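The Acceptance Test

4 min read | 18 shares | 3 comments

The contract with Pevness called for 1000 cycles per controller. One cycle was a pick, a carry and a place. The hand was a Bronano and stayed on the arm throughout. Only the controller changed: the Yurchenko first, then the Stumine. I wrote the test plan and was paid to have no preference.

The Yurchenko finished without a fault. I entered this in the log, swapped the connectors and set the hand upright beside the bowl.

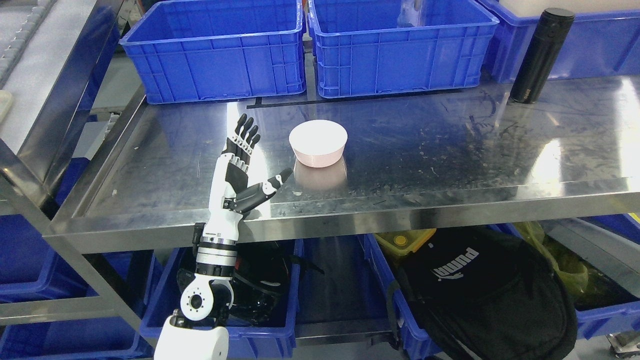
Cycle 823

The Stumine matched it for grip force and beat it on travel time. The difference lay in the release. On receiving the open command it waited 70 milliseconds before the fingers moved. The delay was constant to the limit of my instruments, and it was in neither the manual nor the source.

At cycle 823 it did not release at all. The arm had gone out to the shelving with the bowl and stopped. I sent the open command. The log recorded it as received.

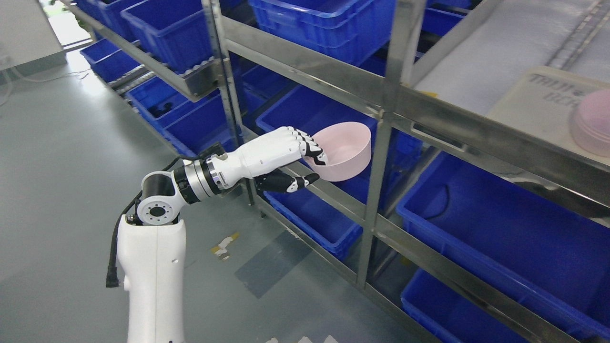

Fingers over the rim, thumb beneath, at the middle level of the shelving.

I checked the supply voltage. I checked the joint temperatures, which were normal. I sent the command a second time, and a line came back that was not in the list of return codes: HOLDING.

The plan had a column for dropped objects. It had none for this. I wrote "delay, ongoing" and started a timer.

After 18 minutes I cancelled the place and sent the arm to the table. It went at once and took the bowl with it. 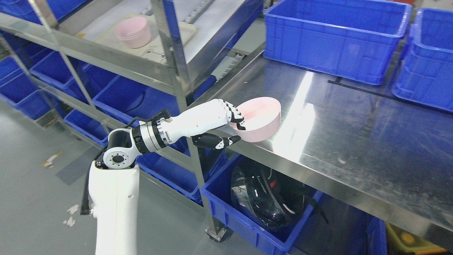

I lowered the grip force setpoint in steps. Measured force followed it down to the value needed to support the bowl and went no further. The Yurchenko would have gone to zero and let the thing fall. On paper that was the correct behaviour, and I had already marked it as a pass.

I tried one more pose, away from both surfaces, and sent the open command for the last time.
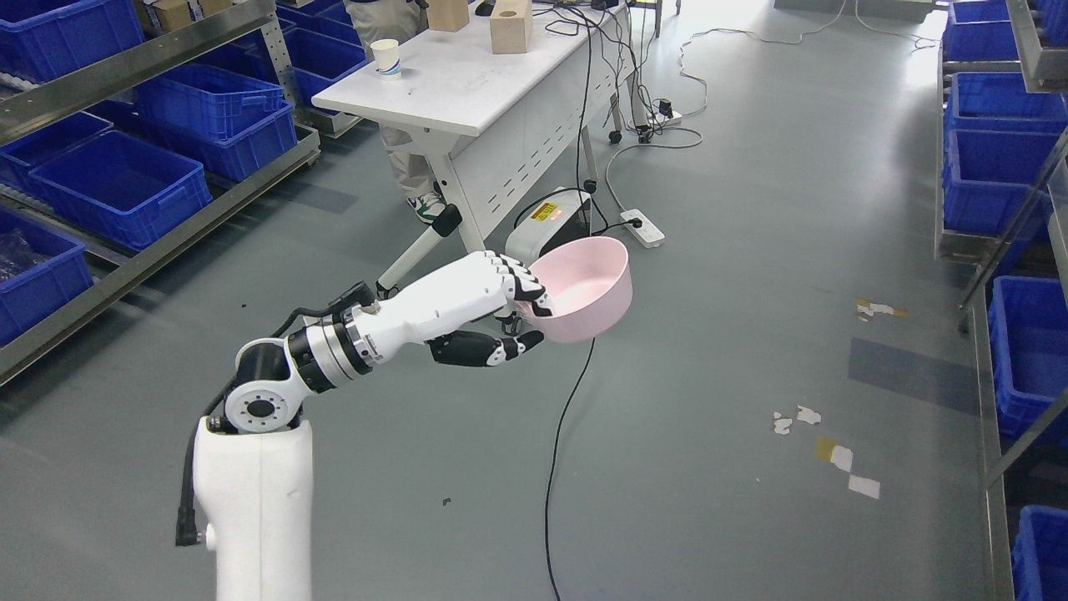 Final pose, bowl held above the floor.

The reply was the same. I put my own hand under the bowl to take the weight. Seventy milliseconds later the fingers opened.

The report went to Pevness in October. Under "Release" I entered the mean delay and excluded cycle 823 as operator error. They bought the Yurchenko. I asked what would be done with the other unit, and was told I could keep it.

Comments (3)

gantry_left: You can't exclude a cycle as operator error and leave the mean untouched. Otherwise enjoyed it.

mossop: Is there more of this? I want to know what it's holding now.

tin_kettle: Checking the supply voltage first – very true to life.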